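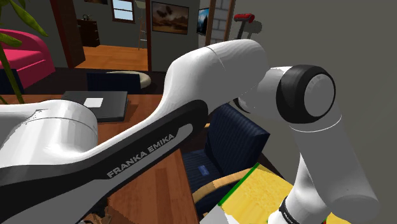 Yaowalak Mahawong
Lecturer in Robot Learning and editor of Part Two

Chapter 8
Collecting Demonstrations in Simulation

8.1 What the chapter covers

Chapter 7 treated the policy as a function fitted to recorded pairs of observation and action. The pairs were taken as given. The present chapter deals with where they come from, how they are stored, and which of them should be thrown away before training starts.

A demonstration is a time-ordered record of one attempt at one task. It holds the camera images, the joint positions of the arm, the opening of the gripper, and the command that was sent at each step. It also holds a task statement in plain words and a mark for success or failure. A set of demonstrations made under one protocol is called a collection. The running case in this chapter is the Flesitz collection, which contains 997 demonstrations made in a simulated apartment with a single arm. The full protocol is given in Appendix C.

The reader should be familiar with joint space and end-effector space (Chapter 3) and with the loss functions of Section 7.4. No knowledge of rendering is needed.

8.2 The scene and its parts

A simulated scene has three kinds of content. Task objects are named in the task statement and must be moved or touched. Distractors stand within reach of the arm and are not named. Background content is out of reach and matters only because the cameras record it. Sofas, doorways, wall pictures and windows nearly always fall into the last group.

The division is made per task and is stored with the task. A laptop is a distractor when the statement concerns a plant, and a task object when the statement is "push the laptop toward the chair." Marking an object once for the whole collection is a common error and makes the later analysis of failures unreliable. 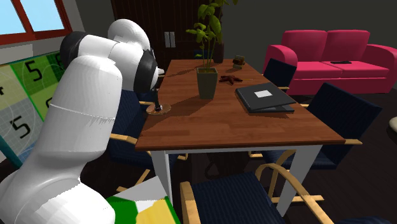

Figure 8.2. Simulated arm at a dining table. A saucer holding a bottle-like object is directly beneath the wrist; a potted plant, a star-shaped object and a closed laptop are also on the table.

Background content deserves more care than it usually gets. A policy trained on images will use any cue that predicts the action, including the color of a sofa or the direction of a shadow. If the bottle always stands at the same end of the table whenever a given chair is in view, the chair becomes part of the input on which the policy depends. Ivanyshyn calls this scene leakage, and the term is used here.

8.3 Sources of demonstrations

Three sources are in common use.

Teleoperation. A person drives the arm through a hand controller or a second, passive arm. The motion contains pauses and small corrections. These are useful, as they show the policy how to recover from states slightly off the intended path.

Scripted motion. A planner with full access to object poses computes the path. Scripted demonstrations are cheap and regular. They also cover a narrow band of states, and a policy fitted to them alone tends to drift once it leaves that band.

Replay with variation. A recorded demonstration is cut at contact events, and each piece is moved to fit a new object pose. The result is executed again in the simulator and kept only if the success test passes.

The Flesitz collection combines the first and third sources. The operators used the Ireo controller, and replay was carried out with the Ghumman toolkit, whose file format is described in Section 8.7.

8.4 Varying the start state

Each task in the collection is begun from 17 start layouts. A layout fixes the pose of every movable object and the first joint position of the arm. Furniture may be shifted between layouts, but the arm base stays where it is. Lighting is drawn separately – a layout and a lighting setting are never tied together.

Layouts should be drawn before any operator sees the task. When operators choose them, they favor arrangements that are easy to reach, and poses near the edge of the workspace are poorly covered. A layout that proves unreachable is logged as such and kept in the record.

8.5 Marking success

The success test is a program that reads the simulator state at the last step. For "place the bottle on the saucer" it checks that the bottle is upright, that its base is within the rim, and that the gripper is not in contact with it. The test must be written and frozen before collection begins.

Failed attempts are stored in a separate folder with the same fields. They are not used in the behavior cloning experiments of Section 8.9 but are required for Exercise 8.6.

8.6 Review before training

Automatic tests miss some faults. An arm may pass the success test after knocking over a distractor, or may complete the task while its forearm blocks the view of the main camera. For this reason each demonstration is played back once by a reviewer who did not record it. The reviewer assigns one of three codes: keep, trim or reject. Trim applies only to idle time at the start or end. Cutting from the middle breaks the link between an action and the state that follows it, and is not allowed.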